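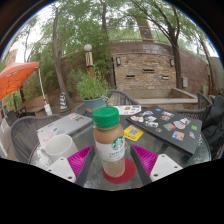
White rings and cloudy patches on a glass table top, how do I get them off?

Posted by Brumeck in Cleaning and Laundry, 2nd July

We have a glass coffee table that came with the flat when we moved in. It is plain clear glass, quite thick, with a metal base. We never used coasters on it until recently because I assumed you could not mark glass. Over the winter it has picked up a lot of pale rings, mostly at the end nearest the sofa where drinks get put down, and there is a cloudy patch as big as a dinner plate where a plant pot stood from January onwards.

Things I have tried so far:

Ordinary spray glass cleaner and kitchen roll. It looks fine while it is damp and then the rings come back as it dries.

Washing-up liquid in warm water, then buffed with a tea towel. Same result, with smears as well.

A bit of toothpaste on one ring because I read that it works. It may have made the ring slightly fainter but I did not want to carry on in case it scratches.

We are in a hard water area and the kettle furs up every couple of weeks, so I wonder if it is limescale. The patch from the plant pot feels slightly rough if I run a fingernail over it. The rings do not feel like anything.

I would like to know what to use on the rings, whether the rough patch can be saved, and how to stop the smearing. I have also been told cold bottles are worse than mugs for leaving marks and would like to know if there is any truth in that. A replacement top was quoted at 370 pounds so I would prefer to clean this one.

Rawat
Member, 200 posts

Vinegar. Just put vinegar on it and leave it. Works on my shower screen and that is glass as well.

Don't bother with the expensive sprays, they are all the same stuff.

Drirar
Regular contributor

It does sound like limescale, at least the plant pot patch. Water comes out of the bottom of the pot or off the saucer, dries, and leaves the minerals behind. Do that every few days for months and it builds up into a crust you can feel. The rings are the same thing in a thinner layer, possibly with some sugar or milk in them from the drinks.

Vinegar is right but there is a bit more to it than putting it on and leaving it, mainly because a table is flat and has a frame underneath that you don't want it getting into.

What I would do:

Take everything off the table and wash the whole top with warm water and a small drop of washing-up liquid. Use much less than you would for dishes. Most smearing on glass is left-over detergent. Wipe it again with a clean cloth and plain water.

Mix white vinegar and water, half and half. Use the clear distilled kind, not malt.

Lay a sheet of kitchen roll over the rings and dab the mix on until the paper is wet through but not running. It will cling to the glass and keep the vinegar where you want it. Put an old towel on the floor under that end of the table.

Leave it for 8 minutes. For the rough patch use the vinegar neat and leave it for longer, up to half an hour, topping it up if the paper starts to dry at the corners.

Lift the paper off and rub with a soft cloth in small circles. Rinse with plain water and dry straight away.

If the rough patch is still there after that, do it again before you try anything harsher. Mine took 2 goes. I had a fish tank on a glass shelf and the crust was much worse than anything a plant pot would do.

For anything that still won't shift, you can make a paste of bicarbonate of soda and water and rub it on with a damp cloth, very lightly. Don't mix it with the vinegar, they cancel each other out and you end up with salty water. I would leave the toothpaste alone. Some of them are gritty, the whitening ones in particular, and fine scratches on a table show up badly when the sun is low.

Check what the base is made of before you start. Vinegar will dull some metals and will eventually lift chrome plating if it sits in a join. If the top lifts off, get someone to help you and do it on a blanket on the floor. If it doesn't, wipe round the edges and the fixings with plain water when you have finished.

For drying, stop using kitchen roll. It leaves fluff and tends to push the water about. A flat-weave microfibre cloth, the sort sold for windows, is better, and it needs to be washed without fabric softener or it will smear. I keep one only for glass and mirrors. Tea towels nearly always have softener in them.

On cold bottles, yes, they can leave more marks than mugs in warm weather. Moisture from the air collects on the outside, runs down and sits in a ring under the base. That water hasn't come out of a tap, so there is no scale in it, but it picks up whatever is already on the glass or on the outside of the bottle and dries in a nice neat circle. Milky coffee drinks and anything with sugar in are the worst if there is a drip down the side. A coaster with a slight lip or an absorbent face deals with it. Flat shiny ones can let the water run off and underneath, and then you get a bigger ring than you would have had without.

If after all that the patch looks cloudy but feels smooth, it may be etched, where the surface of the glass itself has been damaged. Cleaning won't put that right. A glazier might polish it, but on a large table top it can leave a dip you notice in reflections, so ask first.

Jilach
New member

I agree with most of the above. I used lemon juice because I can't stand the smell of vinegar and it did the same job on mug rings, only slower. Cut a lemon in half and rub it on, wait a bit, rinse well. It goes sticky if you don't rinse it properly.

Also get a deep saucer for the plant, and put a cork mat under the saucer. Unglazed clay saucers let the damp through.

Brumeck

Thanks all. I did the kitchen roll method with vinegar last night. The rings have gone and they have stayed gone now that it is dry. The rough patch is almost smooth but still a bit cloudy when you look across it from the side, so I will do it again at the weekend. The base is painted steel so I just kept it dry. I have bought a window cloth and moved the plant to the windowsill.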